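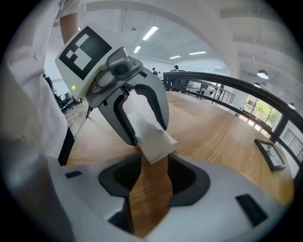

27 March 2022 - Verside hand grippers, trial notes

Napkin work at the wooden table. Two curved fingers, marker on the white housing, green light on. The folded napkin is an awkward load: soft, so the tips have to close further than on a block. 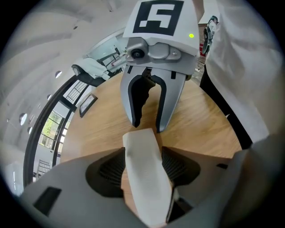

Skov quotes 470 per unit, or 518 with the spare finger set. Bestham is dearer and wants 40 days. I put the grip width down as adequate and the manual as poor - 3 pages, no torque figures. Pastico pads still to be priced. Asked Skov to hold the quote until April. Battery life not yet logged.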